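Coron Community Gym – progress report on the Fellatis grant
2025-08-28

Dear all,

I had meant this to be a page and it has crept over, so please forgive me and put the kettle on. It covers the time from the start of the small-group strength programme to the end of July, and I am delighted to say most of it is good news.

We now have 76 people on the books for the beginners' sessions, spread over five groups a week. The early morning group filled first, which I would never have guessed, and the lunchtime one has been slower to get going. We have moved it back half an hour to suit the people at the Ait Brahim works, whose break had shifted, and it has picked up nicely.
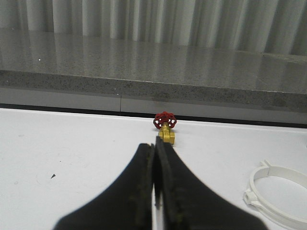 Between them the groups have come through the door 312 times, and what pleases me more is how many of those visits are from people who told us at sign-up that they had never touched a barbell. Everyone still begins with the empty bar and a box squat, and we keep them there until they are bored with it. The six-week review has turned into a bit of a social occasion – tea, scores on the whiteboard, a fair amount of teasing – and I would like to keep it that way even if it does run over.

Coaching has settled down. Junaid Jadoon takes the mornings and the Saturday group, and Nilton Huamán has the evenings and the rowing technique hour. They swapped for a fortnight in July so that each could see the other's people, and the notes they made for one another are so useful that we shall do it again before Christmas.
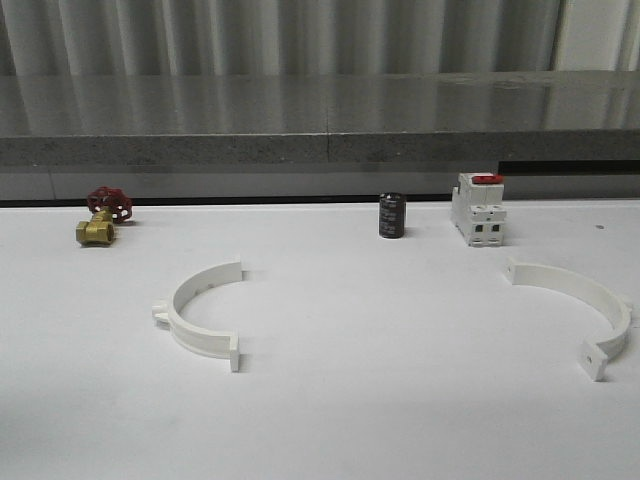 Junaid wrote that the evening lot are stronger than they think and need heavier kettlebells sooner than we had planned, and that he would hold off on teaching the snatch until their overhead squats look less like a deckchair folding up. I have taken him at his word and moved the snatch block to the spring.

On money, we have spent £2,090 so far, nearly all of it on bumper plates, two sets of rings and the Ellusska rower. The rower came late, and the supplier knocked the delivery off the bill. There is enough left for the kettlebells. The one thing I have not managed is the evening crèche, where I am still waiting to hear about the side room, and I am sorry to be saying so for a second time. 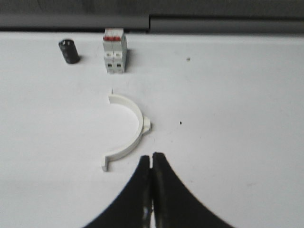
Nilton asked me to put in that the rowing hour could easily run twice a week, and that he has people turning up early just to get a seat. He would give up the late Friday slot for it, as hardly anyone comes then in the summer anyway. If you have no objection I will try it from the middle of next month and let you know how the numbers look.

With very warm thanks, as ever, and do come to a session if you are passing – we can lend you shoes.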